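Give the stalled robot its due

Nov 17, 2019
By Suha Hamdan

I love a good fault. I love it even more when the machine tells you about it, and last week ours did so beautifully.

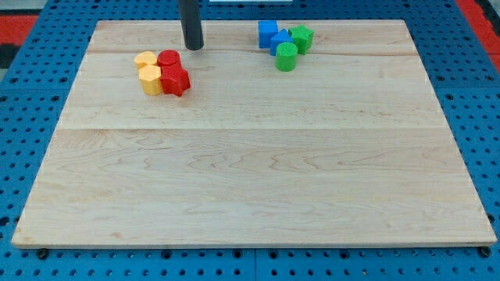 The block that wouldn't go

We use coloured blocks for practice at Wolde because they are cheap, bright and awkward in useful ways. A cube gives you flat faces to push against. A cylinder rolls off to one side if you catch it wrong. The red star is a little devil, all points, and the rod has only a rounded tip to shove it with.

The task was sorting by colour, starting from two clusters: yellow and red together, blue and green together. Umby, our control program, had managed it well enough for days. Then, one afternoon, it pushed at the star, got nowhere, pushed again and stopped dead. The log showed that the arm had spent 40 seconds trying to reach a spot it believed was clear. Its idea of where the tip was had drifted by about 5 millimetres. That's plenty when the blocks are touching!

What I admire is the stop. The force limit did its job, the arm held still and a plain message came up on the screen. Two of us had the cause by teatime (a calibration file from before the tip was changed, loaded again after a restart).

Slow is fine

There was an argument afterwards, a friendly one, over whether the limit was set too low. We could raise it and Umby would barge through most snags. The runs would finish sooner and the charts would look lovely. I think that would be a terrible trade. On a maple board with toy-sized blocks, a hard shove costs you a scratch. Carry the same habit over to the big arm at Harnau, where people reach in to clear jams, and I don't want to be in the building.

People who work with robots get used to stops very quickly. The first is an event, the third is a nuisance, and after that somebody is clicking "resume" with a sandwich in the other hand. I've done it myself – cheese and pickle, if you must know. The old Fovska controller made it far too easy, with one big button and no need to read a word.

So I'd like us to treat every stop as news. Write down what the arm was trying to do, look at the workspace before touching anything, and check the tip against a known point before you restart. It takes 3 minutes, and I find it the most interesting part of the day.

We've left the limit where it was. The star is still a pig to move, and I have a new idea about coming at it from the far side, which I'm trying on the next run.

Last updated: Nov 2019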